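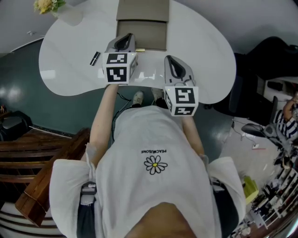

Photo: Kiri Pirihi, Flanotley student project

Flanotley: What Happened When the Left Hand Stopped Listening
Final project report
Qistina Sitompul, Marcelino Sepúlveda, Kiri Pirihi
Project supervisor: Vasco Valente
Handed in Sat 22 October

1. Before we start

When we signed up for this project we thought we'd be writing a report on teaching a robot to tidy a table. We did get some tidying done, and there is a short section on it near the end, but most of these pages are about a fault that ate a good part of our working time and ended with a robot arm pushing down on a table with nobody's hand near enough to the stop button. No one was hurt. We want to say that right at the top so that our families can read the rest in peace!

We have tried to write it all down in the order it happened, including the parts where we were chasing the wrong thing. Vasco told us that the wrong turns would be more useful to next year's group than the right ones, and after some grumbling we agreed with him.

2. The setup

The idea behind Flanotley is that a person does a small household job with a gripper in each hand, and the pair of robot arms later tries to do the same job from those recordings. Each hand-held gripper has a white cube fixed to the back of it with black and white markers, and the camera uses these to work out where the gripper is and which way it is turned. How far the jaws are open comes in separately, over a cable, from a small sensor inside the gripper body. Please keep those two things apart in your mind as you read, because we didn't, and it cost us dearly.

Our job was putting away small things at the white kidney-shaped table. There was a flat brown cardboard box at the far side, and the things to go in it were a black lipstick tube with a silver band and a small gold-colored cylinder. Both of these can roll, and that made them a nice challenge for two hands, with one hand steadying while the other picked up. The yellow flowers stayed on the left end of the table. Marcelino felt that a real table always has something on it that you are supposed to leave alone, and we all liked that.

The logging program is called Festenby, and it was written by an earlier group. It takes in the camera pictures and the jaw readings and writes them out side by side, one line for each moment. The arms are run by a second program, Utance, which reads what Festenby wrote.

We made 200 recordings in all. Before the fault we were very proud of them.

3. The incident

In March we did our first full replay with both arms. A replay means no learning at all, just the arms following one recording as closely as they can, and we had picked a recording that looked lovely on the screen. Qistina was at the keyboard, Kiri was watching the arms from the side, and Marcelino had the stop button, or rather he had put it down on a chair behind him for a minute to move a lamp.

The right arm did well. The left arm came over the lipstick tube, went down to it, and should have opened on the way. It stayed closed. So a closed pair of jaws went down on top of the tube, the tube shot out sideways, and the arm kept pressing toward the height where the recording said the hand had been. The table tipped a little. Qistina ended the program from the keyboard and the arm held where it was, with a noise none of us enjoyed.

The damage was one cracked jaw pad and a dent in the table top the size of a fingernail. Vasco came in, looked at everything, asked if we were all right, and then asked where the stop button was. We will remember that question for a long time.

4. Wrong turn number one: the floor

The floor in that room is a dark teal and very glossy, and it throws back the lights in long streaks. Kiri had been suspicious of it from the beginning. We thought the camera might be picking up reflections and losing the cube on the left gripper, so we spent most of a week on this. We covered part of the floor with paper, turned lights on and off, and replayed the same recording on screen again and again.

The cube position was fine. It had been fine all along. We had a perfectly good path through the air for the left hand, and if we had stopped to think that the arm went exactly where it should and only the jaws were wrong, we could have saved ourselves the paper. (The room did look very festive, though.)

5. Wrong turn number two: the motor

Next we blamed the robot. Marcelino took the left robot gripper off and tested it alone on the bench, and it opened and closed every single time he asked it to. We then swapped the left and right robot grippers and ran the replay in the air, well above the table. The left side still refused to open. That was the first test that told us something solid: the trouble was in the recording.

6. What it was

Qistina opened the Festenby file by hand and scrolled through the column for the left jaws. It began as you would expect, with the numbers wandering up and down, and then it settled on one value and stayed there for 2138 lines in a row. A human hand can't hold anything that still. The sensor was no longer being heard, and Festenby, when it hears nothing, politely writes down the last number it got and carries on. There was no warning on the screen and no mark in the file.

The cause was the cable on the left gripper. A person working at the table stands close in, and the cable hangs down in front of them toward the floor. Reach for the far side of the table and it gets a small tug at the plug. Our plug had worked loose enough that a tug could break the contact. Sometimes it came back on its own, and those recordings were the nastiest to find, with a flat stretch in the middle and good numbers on both sides.

We wrote a small checker that looks for any stretch where a jaw reading doesn't change at all, and ran it over everything. It flagged 80 recordings. That was a sad afternoon. Maximiliano Salcedo from the Bawa workshop brought us tea and a bag of cable clips, and we are grateful for both.

7. What we changed

Festenby now writes an empty value when it hears nothing, and it beeps. The beep is awful and we have left it that way.

Utance won't start a replay if there is an empty value anywhere in the file. It also stops the arm if the arm is pushing down harder than the job needs. That limit existed before, but it had been set so high by some earlier group that it might as well have been off, and we had never looked.

The plugs on both hand-held grippers now have a clip and a loop of slack, so that a tug lands on the clip.

The stop button is on a strap and one person wears it. That person does nothing else during a replay: no lamps, no notes, no picking up things that roll away. We take turns, and whoever has it says "I have it" out loud before the arms are switched on. It felt silly for the first day or so.

8. The tidying, briefly

With the flagged recordings left out, the replays on the good ones went well at low speed. The arms put the lipstick tube in the box more reliably than the gold cylinder, which is smaller and likes to roll out of the jaws just as they close. We didn't have time left to train on the whole set as we had planned, and we would rather say so than pad this section out.

9. For the next group

The checker is in the project folder next to Festenby, with a page of notes from Qistina on how to read what it prints. Run it after every session, while you still remember what happened. We didn't delete the flagged recordings, since the camera side of them is good and somebody may find a use for it. They are in their own folder with a very rude name that Vasco has asked us to change, and by the time you read this we will have done so.

The cracked jaw pad is in the top drawer.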